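Ticket 3089: Clakard scoreboard feed drops away team's second-half points
Status: Closed
Opened: 2020-04-21
Product: Clakard live stats, Suvarna College football
Reported by: Gemma Orlandini, athletics web desk

Problem
The replay of the September home opener shows the wrong away score on the game page. The box score has 31 for the visitors. The page stops at 20 and stays there through the final whistle. Home score is correct.

Steps tried
1. Cleared the page cache. No change.
2. Reloaded the play file from the press box laptop. Score still stuck at 20.
3. Opened the play file in a text editor. All second-half plays are in it.
4. Changed the away team code from ESC to ESICO and reloaded. Score now goes to 31.

Cause
Esico changed its team code at halftime when the stats crew swapped laptops. Clakard treated the new code as a third team and left its points off the page.

Fix
Both codes now point to the same team. Checked against the play-by-play and the drive chart. The 50 yard line marker on the drive chart was also off by one play and has been corrected.
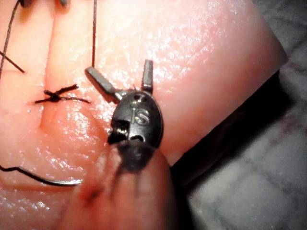
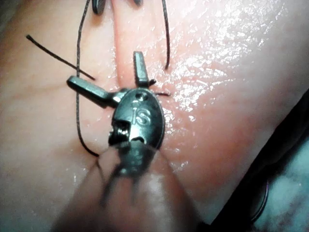 The game page still needs its sidebar reloaded after the fix, or the old score shows in the small box at the top. Gemma did this for the opener and the Ciseck game. Other away games use one code all the way through and need no change. Reopen this ticket if a score sticks at halftime again.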